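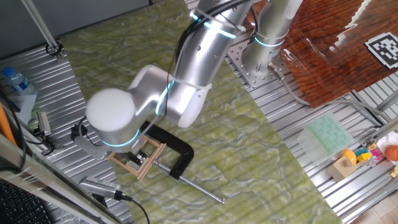 최종 수정: 8월
인쇄하기 | 이메일로 보내기

작업대 매트와 소형 목재 부품 관리 요령

광택이 있는 작업대 매트는 긁힘보다 세제 잔류막 때문에 먼저 상한다. 표면이 뿌옇게 보이면 대부분 중성세제를 진하게 쓰고 헹굼을 생략한 경우다. 물 200 ml에 중성세제 한 방울이면 충분하다. 극세사 천을 적셔 꼭 짠 다음 한 방향으로 닦고, 맑은 물로 적신 다른 천으로 두 번 헹군다. 마른 천으로 물기를 걷은 뒤 30분간 말린다.

아세톤, 시너, 염소계 표백제는 쓰지 않는다. 무늬가 인쇄된 매트는 용제가 닿은 자리부터 색이 빠진다. 순간접착제가 굳었으면 플라스틱 주걱을 눕혀서 밀어낸다. 남은 얇은 막은 미지근한 물에 적신 천을 덮어 불린 다음 다시 민다. 금속 날은 금지.

매트 밑에 홈이 있는 상판을 쓰는 경우 톱밥이 홈에 쌓인다. 한 달에 한 번 매트를 걷고 홈을 따라 좁은 노즐로 흡입한다. 압축 공기로 불면 분진이 옆 홈으로 옮겨갈 뿐이다. 걷어낸 매트는 접지 말고 무늬 면이 바깥으로 가게 말아서 세워 둔다. 접힌 자국은 38도 정도의 온수에 담갔다가 평평한 곳에 눌러 두면 어느 정도 펴진다.

조명도 점검 대상이다. 광택면 바로 위에 등이 있으면 반사 때문에 연필 선이 보이지 않는다. 등을 작업자의 왼쪽 뒤로 옮기거나(왼손잡이는 반대) 확산판을 끼운다. Undcombe 공방에서는 등 하나를 옆벽으로 내린 뒤 재단선을 다시 긋는 일이 줄었다. 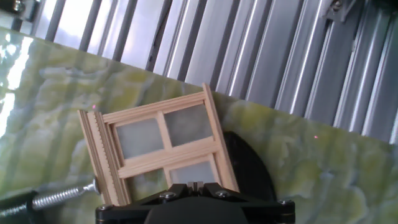

글: Pádraig Gallagher

미니어처 창틀처럼 가는 목재 부품은 마감 전에 보관 조건부터 맞춘다. 무도장 목재는 습도에 따라 폭 방향으로 움직이고, 모서리 맞춤이 그 힘을 받는다. 뚜껑 있는 상자에 습도계와 제습제를 함께 넣고 직사광선을 피한다. 상자 바닥에 골판지를 깔면 습기를 머금으므로 폴리에틸렌 폼으로 바꾼다.

먼지는 부드러운 평붓으로 턴다. 창살과 판이 만나는 구석은 이쑤시개 끝에 솜을 조금 감아 닦는다. 반투명 판에는 알코올을 바로 뿌리지 말 것. 아크릴이면 가장자리에 실금이 생긴다. 재질을 모를 때는 물만 쓴다.

맞춤이 벌어졌을 때의 순서:
1. 묵은 접착제를 320번 사포 조각으로 긁어낸다.
2. 목공용 접착제를 바늘 끝으로 찍어 한쪽 면에만 바른다.
3. 직각자를 대고 마스킹 테이프로 고정한다. 클램프는 부재가 휘므로 쓰지 않는다.
4. 삐져나온 접착제는 굳기 전에 젖은 면봉으로 닦는다.
5. 하룻밤 둔다.

오일 마감은 시험편에 먼저 해 본다. Texier 오일은 밝은 나무에서 색이 노랗게 도는 편이고, Danum 왁스는 색 변화가 적은 대신 손때에 약하다. 오일이 밴 천은 자연 발화할 수 있으니 물에 적셔 뚜껑 있는 금속 통에 버린다. 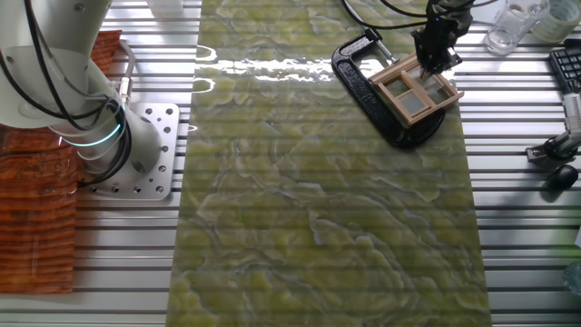
Sirkden님은 매트를 말아 두면 끝이 들뜬다며 다른 방법을 적어 주었다. 합판 두 장 사이에 끼워 벽에 세워 둔다고 한다. 폭이 107 cm라 보관할 자리를 찾기 어려웠는데 문 뒤에 두니 해결됐고, 헹굼을 두 번 하라는 부분은 물때가 심한 지역이면 마지막 한 번을 정수한 물로 하는 편이 낫다는 의견이었다.

물때에 관해서는 맞는 지적이다. 경수 지역에서는 헹굼보다 마른 천으로 걷는 단계가 더 중요하며, 천은 중간에 한 번 바꾼다. 합판에 끼울 때는 사이에 유산지를 넣어야 광택면이 들러붙지 않는다.

관련 글
- 목공용 접착제의 보관 기한과 점도 확인
- 사포 번호별 용도 정리
- 흡입 노즐 막힘 점검
- 왁스 마감면의 물 얼룩 제거
- 습도계 간이 보정법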